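Workshop Tips from the Wonura Robotics Club

By Nour Geagea
Updated May 22, 2021

When I took over the evening club I thought I would be teaching robot arms. I do teach robot arms, but an awful lot of what gets passed from one student to the next is plain workshop sense, the kind my grandmother used in her sewing room. Parents kept asking me to write it down, and a few of them wanted it for their own garages, so I finally sat down with a pot of tea and made a start.

Cables first, always

Before anybody powers up, walk the cables with your hand from the plug to the machine. A loop that looks harmless when the arm is parked can come up very short once the arm reaches across the table. We leave a generous curve near each joint and tie loosely, with the hook-and-loop kind of tie. I buy those in bags of 50 at Gittins, our hardware store, and they vanish almost as fast as the pencils do. At home the same habit works for a sewing machine, a mixer, or anything else that moves while it's plugged in.

Cleaning a slotted table

A slotted aluminum table is a wonderful thing to clamp to and a miserable thing to clean. Crumbs of eraser, plastic shavings, a washer you gave up on last August - they all end up in the grooves. An old toothbrush run along the length of the slot will lift most of it, and then you can go over it with the narrow vacuum nozzle. Don't use compressed air unless you want it all in your hair. For sticky patches left by tape, a little rubbing alcohol on a rag does nicely. Let it air out before you lay anything plastic back down.

Put a skin on the table

For practice with pens and markers we like to cover the work area with a long sheet of something smooth. Remnants are fine. Some of our favorites have been shelf liner and the ends of decorative rolls with wild stone patterns that no living person would put in a kitchen. Check the back for bumps, wipe the slots underneath, and smooth the sheet from the middle outward with your forearm. If it's shiny, walk around the table and look at it from the other side too, as glare hides pencil marks and small tears.

One thing I'd add for families: do try your marker on a corner first and leave it overnight. "Washable" on the cap is a hopeful word. We lost a very pretty remnant that way.

Keep a tape roll where you can reach it

Everyone laughs at me for this one, but I want a roll of tape within arm's length of every table, and I want the end folded over so it can be found. Our students on the Esuvton drawing project go through packing tape, masking tape and my patience in equal amounts. Fold the end every single time, please!

Stopping the wobble in a held marker

A gripper holds a marker much the way a toddler does, firmly and in the wrong place. Wrap a turn or two of rubber band around the barrel where the fingers close. Grip it low, but leave enough of the tip showing to see where it is going. Bring it down slowly until it is just over the sheet, stop, and have a look from the side before going any lower. The Fastau team, who are our youngest, tape a scrap of paper under the tip for this part, and I've started doing the same with my label pen at home. And take the cap off - you would be amazed how far a person can get into a program before noticing.

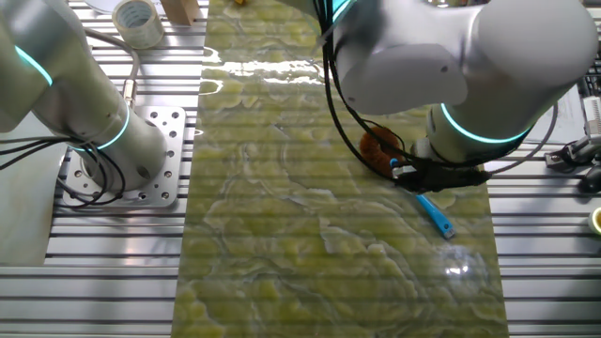 Putting things away

Park the arms, switch off, and let the students coil their own cables, even if it takes them ages. Markers go back tip down in the coffee can, caps pressed until they click. Roll the sheet with the pattern facing out so it lies flatter next time, and slip it into a mailing tube with the length written on the lid. Whoever is last out checks the window by the sink.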